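Catalog > Simulation Packs > Manipulation Tasks > Handwheel Valve

Siveck Handwheel Valve Task Pack
by Brarkside
Updated 12/19/20

The Siveck Handwheel Valve pack is a ready-made simulated task for teams collecting demonstrations of turning motions. It comes with the valve fixture, the bench, the room, a table-mounted arm with a two-finger gripper, and the recording settings used for our own runs. A license covers 2 workstations.

The task is simple to state. The arm starts above the bench, comes down to the handwheel, takes hold of the rim, turns the wheel and lets go. An operator does this by remote control and the pack saves each attempt as one episode. Arm joint positions, gripper opening, wheel angle and camera views are all stored on the same clock.

What you get

The pack ships with 2000 recorded episodes. Of these, 46 are failed attempts, marked as such and stored in their own folder. We left them in because several customers train a success checker alongside the policy. If you don't need them, leave that folder out of the import.

There are 8 starting layouts. Each one changes where the valve fixture sits on the table and which way it points. Lighting can be fixed or varied between episodes. Shadows move with the lights, so check a few episodes by eye before you start a long collection run with varied lighting on.

Cameras

Two views are recorded by default, one at the gripper and one looking at the bench from the side. Both can be moved in the scene file. The gripper view is the more useful one for the final approach, when the fingers have to straddle the wheel. The side view makes it easier to judge height. 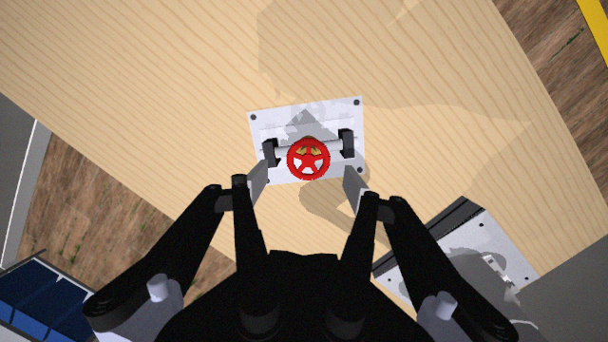
Gripper view first, side view second.
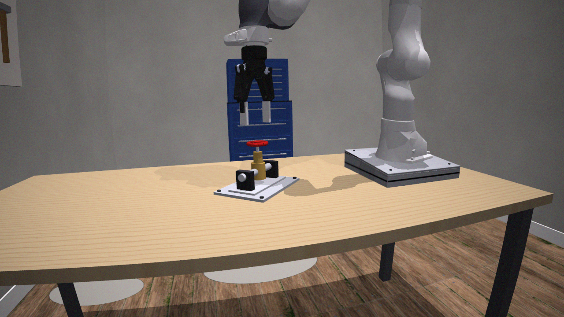 Recording your own episodes

Most users add to the supplied set. Load a layout, press Record, run the attempt and press Stop. Mark the result as pass or fail before the next reset, as the marking screen does not come back later. Episodes can be trimmed at either end but not cut in the middle.

The wheel's turning resistance is set in the task file. Changing it partway through a collection gives you a mixed set, so save the new episodes under a different name.

Export is to the Wukside format or to plain folders of images and tables.

Related items
Siveck Lever Valve Task Pack
Phùng Remote Control Handset
Wukside Episode Viewer
Brarkside Bench Scene, Basic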